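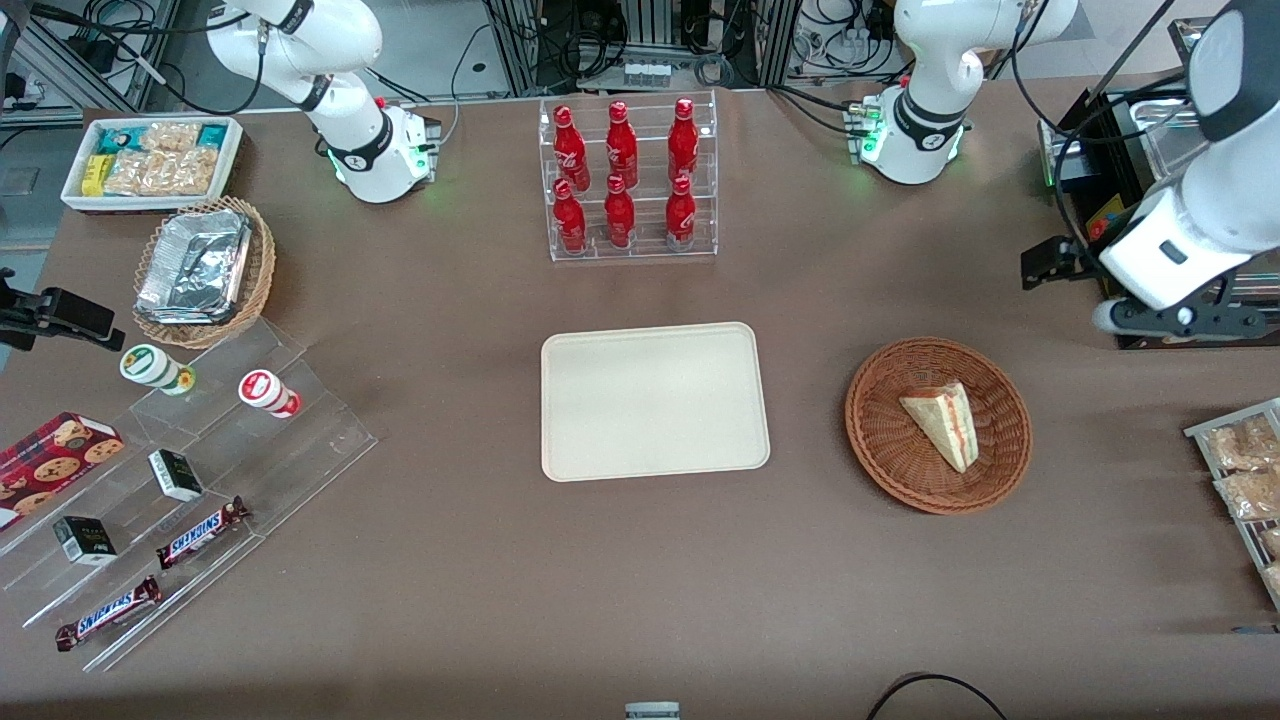
Corner stores on Senis Avenue will lose their curbside delivery spots from January, the city confirmed this morning, and shop owners say they found out from a flyer.

The change takes out 21 short-stay loading spaces between the Hattori Street lights and the bus depot. A bike lane goes in on the north side. Trucks will have to use the lot behind the old Pokitz furniture building, open to deliveries 4 a.m. to 10 a.m. only.

Drinks and snack wholesalers mostly come through after lunch. Stukido, which supplies a lot of the smaller stores on the strip, said it was "looking at routes" and could not promise same-day drops once the spaces go.

Store owners met last night in the back of the laundromat. Loud at times. Several said they don't have the storage to take a week's worth of soda and chips in one go, and that wheeling hand trucks 400 yards uphill from the lot isnt realistic in winter. One owner said she already pays a nephew to move stock on weekends.

Cycling groups back the plan – they have asked for a lane on the avenue for years, and say the parked trucks force riders out into bus traffic.

The city says the lot was picked for its size and that the morning hours keep trucks away from the school run. It has offered stores a $25 monthly permit for vans and small cars, good for any side street off the avenue. Trucks not included.

A petition is at the counter in most of the stores. Comments on the plan can be sent to the streets office untill the end of the month, by mail or in person. Line painting starts after that, weather permitting.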